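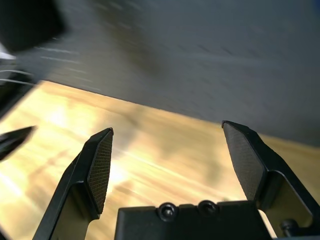 Most of the lost time in a shared workshop goes to looking for scissors, one regular at the Penia repair room said when the new tool wall opened for use in April, adding that a bigger bench would not have fixed that.

The room, on the ground floor of the Dredano building, now has its everyday hand tools hanging on gray pegboard behind a light wooden table. Until this spring the same tools were kept in a metal cabinet near the entrance, in drawers that had been labeled several times over the years and no longer matched their labels.

The change was paid for by the Quartey Fund, a local grant program that covers small improvements to shared spaces in Penia. The grant came to $1,923. The boards, hooks and fittings used up most of it. What was left over went toward replacing hand tools that were worn out or had gone missing.

The repair room is open to anyone who lives in Penia. People bring in lamps, chairs, toys, bags and small household items and work on them at the table, with help if they ask for it. There is no charge for bench time. Parts and glue are sold at cost. According to the room's log, 1,042 items were brought in last year, the most since it moved into the Dredano building.

That number was part of the case for the tool wall. Staff went through the log last winter and found that a good share of visits were running past their booked time, often on simple jobs. A loose screw in a pan handle or a torn box does not take long once the right tool is on the table. Finding it in the cabinet could take longer than the repair, and people waiting for a place at the bench would sometimes go home.

Staff also tried a rolling cart for part of the winter. It was easy to move but filled up fast with odds and ends, and the tools at the bottom ended up about as hard to reach as the ones in the drawers. The cart has been kept for glue and sandpaper.

The wall is kept deliberately sparse. Tools that get asked for at nearly every session are out in the open: scissors, pliers, and rolls of tape on the right-hand side. The screwdrivers stand together in a black cup. Anything used less often is still in the cabinet, which has been cleared out and relabeled, and a printed list of what it holds is taped inside the door.

Tape was a late addition. In the first plan it was going to stay in a drawer, but people kept walking off with a roll and leaving it wherever they had finished. With the rolls hung separately it is easier to see when one has not come back.
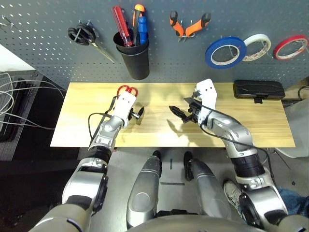 The rule at the end of a session is that the tabletop gets cleared and everything that came off the wall goes back on it. Users are asked to do this 10 minutes before closing time, while there is still somebody at the desk to ask. Unfinished projects can be left on the shelves by the back door for up to a month, in a box with the owner's name and phone number on the lid.

No outlines have been drawn on the pegboard to show where each tool belongs. The idea was discussed, and some regulars were in favor. Staff decided to hold off until the layout has been in use for a few months, as the hooks can be moved and several already have been. The pliers were first hung higher up, where shorter users had trouble reaching them.

Sterkier, the hardware store two blocks down the hill, supplied the pegboard and cut it to size. The store also put aside a box of 200 spare hooks in mixed lengths, which the room can draw on and pay for as it goes. The longer ones are meant for heavier tools, if any are moved out of the cabinet later. For now the weight on the wall is small.

Putting the boards up was slower than planned. The wall behind the table is an outside wall, and old plaster came away when the first holes were drilled. The work stopped while the plaster was patched and left to set, and bookings in that period were moved to the front room, where there was space for only one person to work at a time. Anyone who lost a booking has been offered another. A few have not replied yet and can still call.

Reactions so far have been mostly good. The main complaint has been about the scissors. The pairs on hand are general-purpose ones and get used on everything from thread to cardboard, and people who come in to mend clothing would like a pair set aside for fabric. That request has been written down for the next order. In the meantime, anyone with sewing scissors at home is advised to bring them.

Another point raised was the light. The table gets plenty of it in the morning, but the evening session relies on ceiling lights, and small screws are hard to see when people lean over their work. A clip-on lamp has been put out to see if it helps. The grant did not cover lighting, and any permanent change would have to be agreed with the owner of the Dredano building.

There has also been some debate over whether tools should be allowed to leave the room. At present they are not. A lending shelf was tried several years ago and was dropped after a number of items came back late or damaged. Some residents would like to see it return now that the tools are easier to keep track of - a pair of pliers overnight, for instance, or a screwdriver over a weekend. Staff said they would rather see how the wall works through the summer before taking that up again.

The Quartey Fund asks for a short report from each place it supports. The repair room plans to base its report on the same log used for the application, comparing how long simple jobs take now with how long they took last year. The desk has started noting start and finish times for each item, and users are asked to check in when they sit down and again when they leave.

Donations of hand tools are welcome, with some limits. Screwdrivers with chipped tips, rusted pliers and anything electric cannot be accepted. Neither can opened glue or paint. Usable rolls of tape are fine even if they are partly gone. Items can be dropped at the desk during opening hours and should not be left outside the door.

The room's hours are unchanged, with a morning session from 9 a.m. to noon and an evening session from 5 p.m. to 8 p.m. Places at the table can be booked at the desk or by phone. Walk-ins are taken when there is space, and the morning is usually the quieter of the two. Children can use the bench if an adult stays with them.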